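Saturday, February 4, 2023

Morning

I woke up before the alarm and read the training log in bed, a bad habit that I promised in November to stop. The run from last night had finished. 499 episodes went in, all of them folding of shirts on a bed, and the loss curve looks very nice and smooth. I don't trust it. The last model had also a nice curve, and it grasped the air two centimeters above the cloth with great confidence.

Thu Thân called at breakfast. She had looked at the same log and had the same feeling. We agreed that today I do not start any new training. I only go through the data loader and the pose alignment, slowly, with a notebook and a pen. She takes the action chunking code, where she thinks we drop the last step of each chunk. I told her that I wrote that part when I was sick and that she should be suspicious of everything in it.

The loader

I began with the simple things. Our loader, which we call Flesto (the name was a typing mistake and it stayed), reads the two wrist streams and matches them by timestamp. In theory each left frame gets the nearest right frame. In practice it takes the nearest earlier one, and I found the line that does it. It is a search in a sorted list, and I had used the wrong side of the result. So for each pair, one hand can be older than the other by up to one whole frame. When the hands move slowly it does no harm. When the sleeve is pulled across quickly, the two hands are living in different moments.

I corrected the line and wrote a small test with made-up timestamps. The test failed at first, but the mistake was in the test. Then it passed. I was so pleased that I made coffee and drank it standing at the window.

After this I loaded the starting frames of one episode group, the striped knit top on the plaid duvet, and put them on the screen to see what the model has to understand before it makes the first motion. 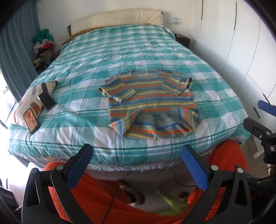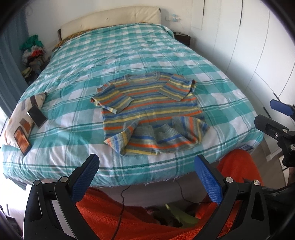
Striped top on the duvet, with the hem folded back on itself in both.

Looking at the frames

I looked at these two for a long time. For a person it is the same situation and there is nothing to discuss. For our encoder it was less clear. I computed the distance between the two feature vectors and it was larger than I like. Then I masked everything except the top and a narrow border of duvet, and the distance became much smaller. So a good part of what the encoder pays attention to is in the rest of the room, the curtain and the wardrobe and the pile of clothes in the corner.

I also tried our segmentation on them. It has trouble at the hem. Where the fabric is turned back, it makes a separate piece, and it doesn't know that this piece belongs to the shirt. The duvet does not help, because it has checks of its own, and stripes on checks are hard for edges. The mask leaked into the duvet in one place near the sleeve. I wrote in the notebook: "do not use edges alone, ask for depth." Then I remembered that the depth from these cameras is poor on soft things, and I put a question mark behind it.

There is also the lit phone on the pillow. The saliency map had a bright spot exactly there. I do not think this matters for the folding, but the image on a screen can change from episode to episode, and I don't want a policy that has an opinion about it. I will add a random erase augmentation with small rectangles, kept away from the cloth. Sirkka suggested it weeks ago and I said it was not necessary. I must tell her.

Afternoon

Sirkka Turunen came online after lunch and I told her. She was kind and only wrote "good." Then we talked for a long time about the alignment.

Our two grippers each have their own track from the visual odometry, and a tool named Kokwood brings them into one common coordinate system. It uses a short overlap at the beginning, when each camera sees parts of the other gripper. Sirkka believes that the overlap is too short. We use 14 frames. She replayed some episodes with 200 frames and the relative pose between the hands became steadier, but the start of the motion was then eaten by the calibration, and this is bad too.

My idea was to keep the window short at the start and to correct again later, each time the second gripper is visible at the side of the view. She said this is more or less a pose graph and that I should call it by its name. She is right. I wrote the first version before dinner. It has many loops and is slow, but on the eight episodes I tested, the jump in the middle of the track is gone from all but one. In that one the cloth covers the other hand for a long time, and I have no answer for it yet.

Evening

Thu found the dropped step. It was not the last one in the chunk, it was the first, and it was dropped only if the episode length divides evenly by eight. She sent me the fix with a very polite comment. I read it two times and merged it.

So now we have three corrections, and I am tempted to put them all in one training run and go to sleep. Toivonen, our old machine under the desk, is free the whole night. But if the result is better we will not know which correction to thank, and if it is worse it is the same problem. I started only the timestamp fix, with the same seed as before. The alignment goes next, then the chunking.

For tomorrow: write the random erase, ask Thu if the Pimico viewer can show both tracks on top of the video, and rename the variable "tmp2" in the loader, which I have seen today so many times that I began to feel sorry for it. Also buy bread.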